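Reading time: 2 min

Mimska Hand-Held Gripper: Curved Pads vs Flat Pads
Final project report, Boltmont stream, Gidville

1. What we set out to do

Our question was whether a curved finger pad holds everyday objects better than a flat one on the Mimska hand-held gripper. We also had a secondary question about marker tracking, which by June had eaten the primary question and was asking for dessert.

2. Method

We did 112 grasps, split evenly between the two pads, using eight objects from the Tello parts bin. Each object was picked up from the table, held at chest height, turned over and put back down. A grasp counted as dropped if the object left the fingers before the operator meant it to. Operators were asked to be truthful about what they had meant.

The gripper straps to the hand and carries a square marker on top, so its position can be worked out from video. Two people shared the operating. We swapped pads after every 16 grasps so that one set wouldn't get all the tired wrists.

3. Results

Flat pads: 16 drops. Curved pads: 8 drops. Nearly all of the difference came from round things, mainly the tape roll and a tennis ball that has seen a lot of this project. On the flat-sided boxes we couldn't separate the pads at all, and the curved one was a bit worse on the steel ruler, which tended to pivot out sideways.

Tracking was less flattering. We lost the marker when the wrist rolled too far from the camera, and again when glare from the ceiling lights washed out the white squares. The first problem was solved by tilting the marker on its mount. The second was solved by standing somewhere else, a technique we did not find in the literature.

4. Problems

The strap loosens over a long session and the whole gripper drifts around the hand. We noticed this after the first batch and repeated it, then noticed it again in the second batch and wrote it down in this section. Grip force was never measured. "Squeeze normally" was our protocol, and we'd like it marked generously.

5. What we would change

Matte marker stock, a stiffer strap, and a force sensor before anyone runs a single grasp. The curved pads should stay on for general use, with the flat ones kept handy for rulers. 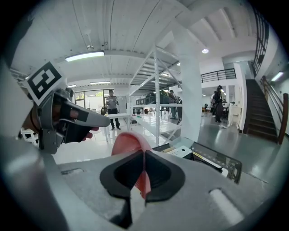
By the Mimska pad comparison group, Gidville | October 22, 2026

Curved pad in the foreground, and a second gripper strapped on with its marker at an angle. Raw grasp logs are in the project folder under "final_final".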